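# Why Does a Wavy Thing Beat a Flat Thing?

Grab a sheet of paper and hold it out by one short edge. Flop! It droops like a tired noodle. Now fold it back and forth like a fan, open it up a little, and hold it by the end with the zigzags in it. It sticks straight out! Same paper, same weight, and you didn't add a single drop of glue.

So what happened? When a flat sheet bends, the top side has to stretch a tiny bit and the bottom side has to squeeze. Paper is so thin that the top and bottom are almost in the same place, so there's hardly any stretching or squeezing to do, and bending is easy. Folds change that. Now some of the paper is up high and some is down low (scientists would say the sheet got *deeper*), and to bend it you'd have to stretch the high parts and squash the low parts a lot more. Paper really doesn't like being stretched, so it pushes back.

## Build a bridge

Set two stacks of books on the floor, a hand's length apart. Lay a flat sheet of paper across the gap and put one coin in the middle. Down it goes! Then try a sheet with fan folds running from one stack to the other. Thư Sầm, who is in our Uremero science club, got 11 coins onto her first folded bridge and 74 onto her second, which had skinnier folds. Her third one held 90 before it slid sideways with a huge crash.

Try turning the folds the other way too, so they run across the gap. That bridge shuts up like an accordion. Direction matters!

## Go on a ridge hunt

Once you know about folds and ridges, you'll start spotting them all over the place. Cardboard has a wavy layer hiding between two flat ones. Lots of soup cans have rings around the middle, and some shed roofs are one big sheet of metal waves. Scallop shells have ridges that fan out from the hinge, and palm leaves are pleated! Look on tables as well, and check the far side, where there might be something like the white ribbed thing past the light wood in the photo. Run a finger over whatever you find, feel which way the ribs go, and draw them in your notebook with an arrow.
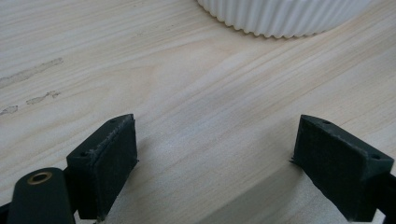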